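Poltlow 48 Table Oil: review after a full season

The Poltlow 48 is a hardwax oil for indoor timber, sold in tins of 246 ml and meant for tables, shelves and worktops. The number in the name refers to the hours the maker asks you to leave before normal use. I bought a tin in April to refinish a beech dining table that had been varnished, badly, by a previous owner.

Preparation is the larger part of the work. The old varnish has to come off completely, as the oil will not soak in through it. I sanded with 100 grit along the grain, vacuumed, wiped down with a cloth dampened with white spirit and let the surface dry. The leaflet suggests a finer grade to finish. I tried this on the underside of one leaf and found that the oil took less evenly there, so the top was left at the coarser grade.

The oil is thin for its type and pours more like cooking oil than wax. It goes on with a lint-free cloth or a white pad. Work in strips, leave each for ten minutes, then buff off everything that has not soaked in. Any excess turns tacky and has to be rubbed back. Two coats are enough for beech. Oak would probably need less, pine more.

Smell is moderate and mostly gone by the next morning. Used cloths should be soaked in water and laid flat outdoors to dry, as with any oil of this kind.

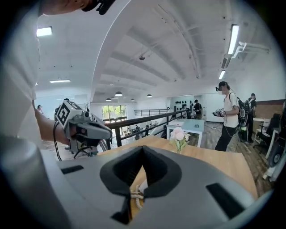

Light wooden table, with flowers in a clear vase.

Colour change is the main thing to check before buying. The clear version warms pale timber noticeably, towards honey. Poltlow also sells a "Natural" version with a little white pigment, which holds the colour closer to bare wood but shows streaks if the buffing is careless. Test both on an offcut if you can.

Resistance to water is good. A wet glass left overnight made no ring. Red wine wiped up after an hour left a faint mark that went with a second wash. Hot pans are another matter: a casserole dish left a dull patch, and the leaflet makes no claim for heat beyond "warm plates". The patch was sanded lightly and re-oiled without the join showing, something I could not have done with varnish.

Against the Hornerano Hard Oil, which I have used on shelves, the Poltlow dries more slowly and has less sheen. The Hornerano is easier to apply in a cold room. The Sithole wax is cheaper than either but should be kept for furniture that never gets wet.

The lid is poor. It bent on first opening and no longer seals, and the remaining oil had skinned over within a month. Decant what is left into a small jar.

Rating: 4 out of 5. One point off for the tin.

Related reviews
Hornerano Hard Oil, satin
Sithole Furniture Wax, clear and dark
Lilen lint-free cloths, pack of 100
Sanding blocks compared: cork, foam and rubber
Removing old varnish without a heat gun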